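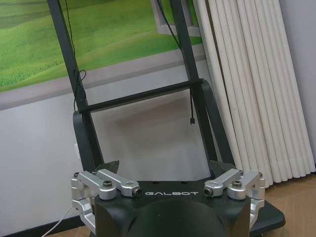 Bjartur says the crossbar on a tall metal frame has to be tightened last, after both posts are standing on the floor, and that I did it in the wrong order. I would like a second opinion before I take it all apart.

The frame is black metal, with a thin crossbar between the two posts at mid-height. I bought it secondhand in January, no instructions, and I want to use it for coats in the hallway. The bar sits a little higher on the right than on the left. Is it safe to hang things on, and can I level it without buying parts? The seller said it was a Proltow and would hold up to 20 kilos, but I can't find a label.

Kári Lykkegaard
February 16, 2022

Bjartur Thygesen
Still my opinion. Loosen both ends of the bar about half a turn, don't remove anything. Stand the frame where it will be used and push down on each post until the feet sit flat. Then tighten the low end first, check with a level, and tighten the high end. If the bar goes crooked again when you tighten, the holes don't line up and you need a washer on one side.
Also check the floor. Old hallways slope. Measure from the floor to the bar on both sides, then turn the frame around and measure again. If the high side changes, it's the floor.
I wouldn't trust the weight figure without a label. Start with two coats and leave them on overnight.

karkcombe_2057
had the same thing, put folded cardboard under one foot. been fine

Vokthorpe
Cardboard flattens after a few weeks, so use a rubber or felt pad. It also won't help if the bar is fixed crooked to the posts, it will only tip the whole frame over to one side. Do the floor measurement first. And for coats in a hallway I would screw the top to the wall whatever the bar does, especially if there are kids in the house.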